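Torkach Project – Progress Report to the Skodora Fund
Reporting period: second half of the grant year, through November

Last updated: November

Work in this period was on the second aim of the grant, learning grasp choice from the robot's own attempts. The first aim, the cell itself, was closed out in the previous report and needs no further spending apart from replacement fingertips.

The method has not changed in outline. The arm tries a grasp in the bin, the outcome is logged, and the model that scores candidate grasps is retrained on the full log overnight. What we changed is how candidates are proposed. Until this period they were drawn evenly over the bin floor, and many landed on bare metal. The Rarnari proposal step now looks for edges in depth first and draws candidates near them. It runs on the same computer as before.

We also settled on a standard test. Each run is 300 attempts on a mixed set of small household items and toys, with the set changed between runs so that the model is scored on things it has not trained on. Objects stay spread out on the floor of the bin for now. Piles are left for the next period. 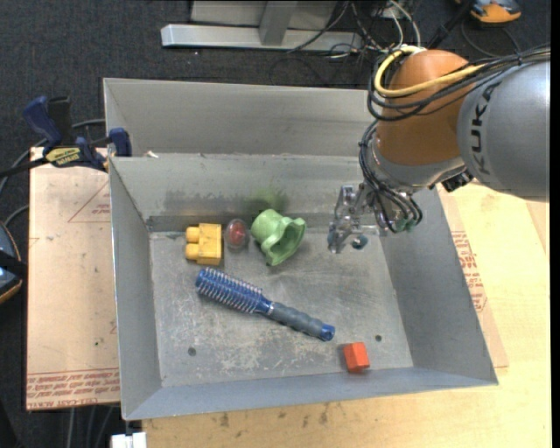 Results from the standard test are better than we had in the last report. With the new proposal step, failed grasps fell by 16 percent against the old one, using the same scoring model and the same objects. Most of the gain came from small blocks and other compact shapes. Long items with an uneven weight, such as hairbrushes, improved less. The gripper tends to take them by the handle, and they swing on the way up. Clear plastic is still the weakest case – the depth reading drops out and the proposal step has no edge to work with.

Scratches on the bin floor gave us some false edges early on. We raised the height threshold, and this removed most of them, at the cost of missing a few very flat objects. We consider this acceptable for the current object set.

We lost two weeks to a fault in the gripper wiring. The cable has been replaced and the test schedule has been moved back to match. The budget is not affected.

For the next period we plan two things: adding a color-based proposal for clear objects, and repeating the standard test at the Tarawneh site on their own arm. The log format and retraining scripts are ready to send. We will need a decision from the fund on shared storage before the second of these can start.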